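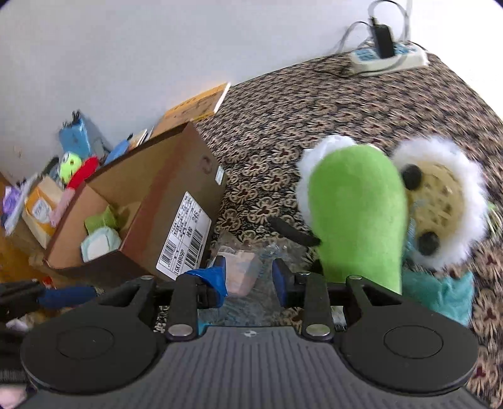 The Dorevell storage box in our back room drops off the network in the early hours and doesn't come back until someone pulls the power and puts it in again. It has been doing this since the start of July. Everything else on the same Flokavberg router stays up: the laptops, the printer, the phones. The Dorevell runs from the black adapter standing upright in the middle of the white power strip, so it is easy enough to get at when it needs restarting, but I would like to stop restarting it. We use it for nightly backups of the bookings system and for scanned paperwork. The backups start at 1.30 am and have not finished properly for some time.

Ticket opened by: Mayuree Rungrueang
Site: Rojanasak Alterations, Rorcombe
Category: Storage / network
Priority requested: Normal
Status: Closed (see last entry)

What I have tried before opening this

Restarted the router. No change the following night.
Swapped the network cable for the one from the printer. No change. Swapped back.
Moved the Dorevell from port 4 to port 2 on the router. No change.
Turned off the "sleep drives when idle" setting. No change, and the drives are noisier.
Checked free space. Plenty.

When it is in the failed state the front light is still on and steady. The light on the network socket is on as well. It doesn't answer a ping, the web page won't load and the mapped drive on the laptops has a red cross on it. Holding the power button does nothing that I can see.

Reply from support desk, 9.40 am

Thanks Mayuree. The detail helps. Could you please do the following so we can narrow it down:

1. After the next restart, go to System, then Logs, and download the full log before doing anything else. The Dorevell keeps the previous session's log for one restart only.
2. Tell us which firmware it is on. You will find this at the bottom of the Overview page.
3. Tell us whether it has a fixed address or gets one from the router.
4. If you can, leave a ping running overnight from a wired computer so that we get an exact time for the dropout.

Please don't factory reset it yet. A reset will clear the log and the scheduled jobs.

Reply from Mayuree, 5.15 pm

Firmware is version 7. There is a notice saying an update is available but I haven't installed it because the last one moved all the menus around and I had to rewrite my instructions for the front counter.

Address: I thought it was fixed. I typed it in myself when we set the thing up. Looking at it now, the page says "Automatic", so either I never saved it or something has changed it. The address is the same one it has always had, as far as I know.

I will leave the counter computer on tonight with a ping going. It goes to sleep by itself so I have turned that off as well.

Reply from Mayuree, 8.20 am

It dropped out again. The ping was fine up to 2.10 am and then every line after that says request timed out. Log attached. I had a read of it and most of it means nothing to me, but there is a run of lines near the end that say "lease renew" and then "lease renew failed", over and over, and then the log just stops. The backup job had started at 1.30 am as usual and was still going when the trouble began.

Last night's backup shows as incomplete again. I copied the bookings file onto a USB stick by hand this morning so we have something.

Reply from support desk, 11.05 am

Thank you, the log is useful. The "lease renew" lines are the Dorevell asking the router if it can keep its address. Normally the router says yes and nothing more happens. In your case the router isn't answering, or its answer isn't getting through, and when the lease runs out the Dorevell gives up the address. It should then ask for a new one from scratch. There was a fault in some older firmware where it didn't do this if a large copy was in progress, and we think you may be seeing that.

So there are two separate things to look at. One is why the router doesn't answer the renewal. The other is why the Dorevell doesn't recover.

Please could you:

Check the router's address table (on the Flokavberg this is under Local Network, then Devices) and see whether the Dorevell is listed, and whether anything else is listed with the same address.
Tell us what the lease time is set to on the router.
Check whether the router has a scheduled restart.

Reply from Mayuree, 1.50 pm

Lease time is set to 24 hours. I haven't touched that.

No scheduled restart that I can find. There is something called "overnight optimisation" which is switched on, set for 2.00 am. The help text says it "selects the best wireless channel and refreshes services". I assume refreshing services could include the one that hands out addresses? I never turned this on. The internet company may have done it from their end when they replaced the router in autumn.

In the address table the Dorevell is there under its own name. There is also an entry with no name at all using the same address, greyed out. I have no idea what that is. I went round and looked at everything with a cable in it and can't match it to anything. There's a button to delete greyed-out entries but I haven't pressed it.

Also, a side question. The backup used to take until 1.50 or so, and now it is still running past 2.00. Is that because the box is getting slow, or because we have more scans? My offsider scans everything in colour at the highest setting, including the fitting slips, which are black pen on white paper.

Reply from support desk, 3.30 pm

That explains a good deal. The optimisation task restarts the address service on the router. If the Dorevell's renewal lands during that window it won't get an answer, and the old greyed-out entry with the same address could make the router refuse the request once it is back up. It is safe to delete the greyed-out entry. It will most likely be left over from before the router was replaced, if the settings were carried across.

On the backup: bigger scans will make it slower, yes. There is nothing in the log to suggest a failing drive. Dropping the scans to greyscale for the slips would help and nobody reading them will see a difference.

Our suggested order:

1. Delete the greyed-out entry.
2. Turn off overnight optimisation, or move it to a time when the backup isn't running.
3. On the router, reserve the Dorevell's current address for it. Do this on the router and leave the Dorevell on "Automatic".
4. Install the firmware update on the Dorevell during the day, with no jobs running. Allow 50 minutes and don't turn it off part way, even if the web page looks frozen.

We would do the first three tonight and leave the firmware for a day or two. If it all goes in at once we won't know which part mattered.

Reply from Mayuree, 6.05 pm

Done the first three. Deleted the mystery entry, turned the optimisation off and reserved the address. The reserve page wanted the hardware address of the Dorevell, which is on a sticker underneath, so it had to be tipped up with a torch. You might want to add to your help page that it is also shown on the Overview screen. I found that afterwards.

Ping is running again.

Reply from Mayuree, 8.10 am

Stayed up all night. No missed replies at all. Backup finished at 2.25 am and is marked complete.

I'd like to leave it a few more nights before I call it fixed — it did have the odd good night before.

Reply from support desk, 9.15 am

Good to hear, and agreed. We'll hold the ticket open. If you want a stronger test in the daytime, start a manual backup and run a ping with the count set to 2000 alongside it. That will put the box under load for a decent stretch and you will get a total for lost packets at the end.

Reply from Mayuree, 4.40 pm

Ran the long ping with a manual backup going. 2000 sent, 2000 received. The counter computer was slow while it ran but we managed.

I've also changed the scanner preset for fitting slips to greyscale and renamed it "SLIPS USE THIS ONE".

Reply from Mayuree, 8.30 am

It has been a week now and there hasn't been a single dropout. I did the firmware update yesterday after closing. It took less time than you said. The menus have moved again: Scheduled Jobs is now inside Tools, and Logs has its own tab along the top. The backup ran last night with no trouble and the reserved address has stuck.

One thing left over. The update turned "sleep drives when idle" back on by itself. I have left it on for now, the room is quieter and it doesn't seem to be doing any harm. If it drops out again that is the first thing I will turn off.

Happy for this to be closed.

Support desk, closing note, 10.00 am

Cause: router address service restarted nightly by overnight optimisation, conflicting stale entry in address table, and older Dorevell firmware not requesting a new address while a copy was in progress.

Fix: stale entry deleted, optimisation turned off, address reserved on router, firmware updated.

Follow-up for us: help page to be amended to say the hardware address is on the Overview screen. Menu locations in the scheduled backup guide to be checked against the new firmware.

Customer can reopen by replying to this ticket.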